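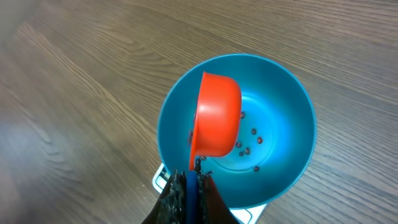 If a kit can't pour beans it can't pour anything, was how Siham Kamel put it when I said I wanted to write my report on the Vesness arm kit. She said to forget the stacking blocks that come in the box and pick a job where you get a number at the end. So I did, and this is the write-up.

What I was looking at

The Vesness is a desktop arm sold as a kit, with a two-finger gripper, a small camera for the wrist and a program called Kobzar that you teach it with. Our department had one on loan for the term from Fastness, the shop that sells it, and anyone doing the robotics option could put in for it. I wanted to know if a student with not much coding (me!) could get it doing a real kitchen job, and whether I'd tell the department to buy one.

My job was this. The arm holds a measuring cup of dried beans, tips it over a bowl on a kitchen scale and stops when the scale says what I asked for. I set 100 g as the target for all the marked runs, to keep things simple.

Putting it together

The building took me three afternoons. The base and the lower joints go together nicely and the screws come in labelled bags – I can't tell you how happy that made me after last year's project. The wrist is another matter. The camera cable has to go through before you close the cover, and the booklet mentions it on the page after the one where you close the cover. I had mine open again four times in the end (two of those were my own fault, I'd put the plug in upside down).

The gripper was better than I'd been led to expect. I was worried about a smooth plastic handle, as a cup that swings round in the fingers is going to dump its beans wherever it fancies. The fingers have a rough covering and that seems to help a lot. It does wear, mind you. Fastness sells spare covers as an extra, and I think a set ought to be in the box.

Teaching it to pour

Kobzar works by showing. You move the arm by hand, press a key to save each position, and it joins them up. Getting a basic tip and return was quick, I had it going before lunch on the first day and went round telling everybody. Then I put beans in and found out how much I'd left out.

Beans don't pour like water. They sit there while you tip and tip, and then a whole lot goes at once. With my first settings the arm tilted at one steady speed, and by the time the program had noticed the weight it was far too late to do anything. Yevhen Ostapchuk suggested a little shake at a shallow angle in place of a bigger tilt, which I thought sounded daft, and it was the best change I made in the whole project. The beans come off the lip a few at a time and the arm has a chance to stop.

Reading the scale was the fiddly bit. It's an ordinary kitchen one with no lead to plug in, so the arm has to back off and look at the display through the wrist camera. I used the Nakum add-on for reading the digits, which is free for students. It copes well as long as the whole display is in view and there's no glare on it. It doesn't mind the scale sitting at an angle, so I stopped fussing about lining everything up.
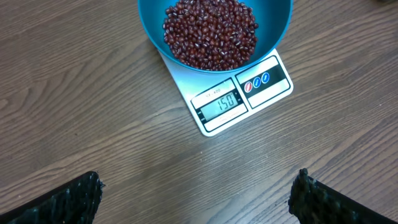 Figure 2. Looking back at the scale, display at 150.

Results

I did 20 marked runs with the final settings. I counted a run as good if the reading was within 3 g of the target and nothing landed on the table. Most of the runs passed. The ones that didn't were nearly all too heavy, which makes sense, as the arm can add beans but has no way of taking them out again. Beans on the table were rarer than I'd feared and happened when I'd put the cup in the gripper a bit crooked.

The slow part is the looking. Every check means moving away, waiting for the camera to settle and coming back, and a patient person with a spoon would beat it easily. I tried checking less often and the overshoots came straight back, so I left it slow.

Would I buy one?

For a department, yes, I would. It's sturdy, it puts up with beginners and I learned more from the beans than from all the block exercises. For home I'd want the booklet sorted out first – and those spare covers thrown in. I'd also ask Fastness if they plan to support a scale that talks to Kobzar directly. I emailed them about it and haven't had an answer yet.

If I get the kit again in December I want to try rice, and a second bowl so the arm can split one cup between the two. My settings file is in the shared folder with notes on the shake. Please save a copy before you change anything in it, as I only have the one.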